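**Handheld grippers: one pair or two this year?**

**prurum_bench** · April 2023

Our budget line came through at $2518 and I'm thrilled! Plan is 2 pairs of handheld grippers from Grustarow, plus spare fingers at $95 a set. We mostly do bins and lidded tubs, nothing heavy.

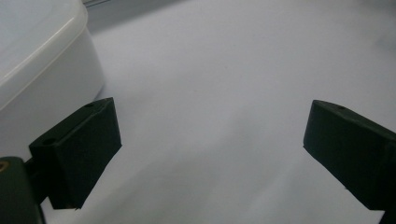 Spare fingers are where I'm stuck. Do you buy them up front or wait until the first set wears down?

**requena_rig**

Up front, definitely. We waited in February and lost days to shipping. And please budget for the table too! Rails, a white board, a wire basket, power strips... it creeps up on you.

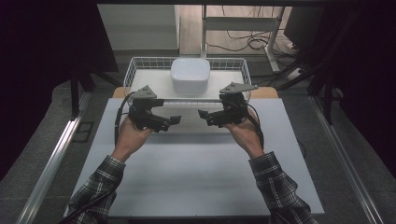 I'd also put money into longer cables. Ours were fine on paper and too short as soon as two people of different heights took turns.

**prisevholm**

Disagree on the second pair. One pair and a good stock of fingers beats two pairs and no spares. You can only run as many as you have trained people for.

**prurum_bench**

Fair, but we do have two people ready to go, and they're itching to start :) What about opening width? Tubs are our widest item.

**prisevholm**

Then take your widest tub and measure it before ordering. Lid rim included!

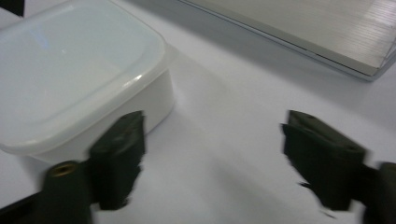
*Lidded tub, with the gripper fingers open in front of it.*

**requena_rig**

Seconding the measuring. Still voting for two pairs though!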